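Sorting the hangers, finally

Friday, April 28, 2023

I have been putting off the hangers since January. When we moved the clothes rail out of the bedroom I took everything off it in one go and put the hangers down on the black shelf, meaning to deal with them at the weekend. They have been there ever since, and more have joined them.

The main problem is that they are thin wire and they catch on each other. You lift one and four come with it. The ones with clips are worse, as the clips swing round and grab whatever is next to them. I bought most of them from Prakholm when the branch on Ridgeway was closing down, and I bought too many. They were cheap, they were a nice pale teal, and I thought we would use them all. We haven't.

So this afternoon I made a cup of tea and got on with it. I didn't clear the top of the unit first, though I probably should have. The basin lives up there, along with the jar and the packets that never went back in the kitchen, and I decided that was a different job for a different day.
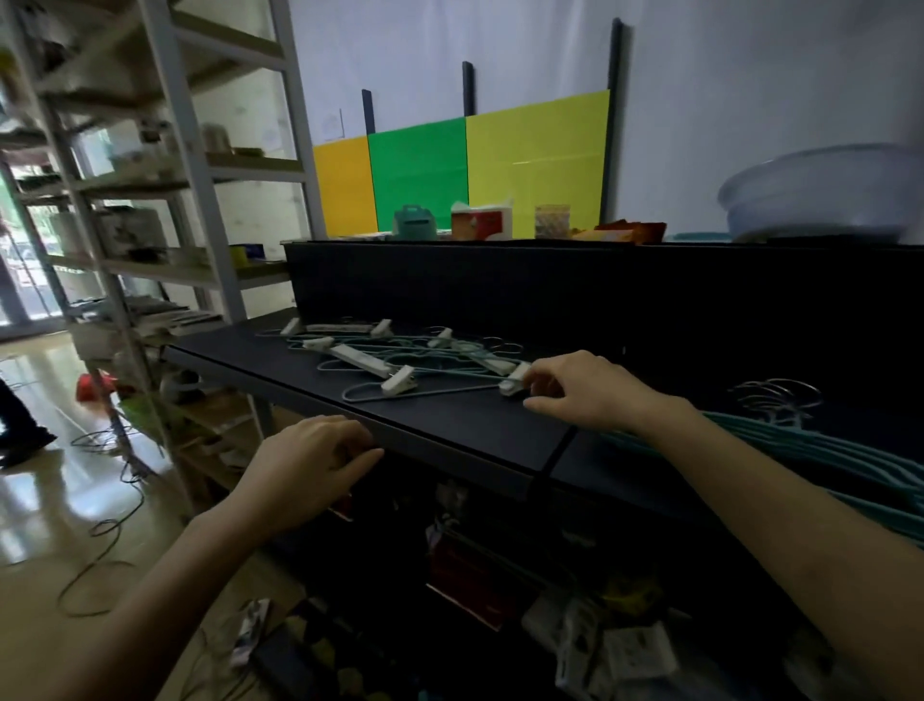
I started with the clips. If you take hold of the clip and ease that hanger out first, the rest of the pile loosens a bit. Pulling from the hook end just makes it tighter. It took me a while to learn this and I bent 2 hangers doing it the wrong way — both went in the metal recycling.

After that it was a matter of making bundles. Plain wire ones together, all with the hooks facing the same way, and clip ones in a separate stack with the clips alternating left and right so they lie flatter. I tied the bundles with the soft garden twist that comes on a reel. Elastic bands would do, but mine always perish and leave a sticky mark.

I kept 19 plain ones for shirts and put the clip ones in the wardrobe for skirts and trousers. The rest are in a Skeron box by the front door. There is a clothing bank at Plornville that takes hangers if they are in decent condition, and I'll drop them off next time I'm going that way.

I looked up slimmer velvet ones while I was at it, but I don't need them and I'm not buying any more hangers this year. The top of the unit is next, starting with the basin. It needs to go under the sink, once I've made space under the sink.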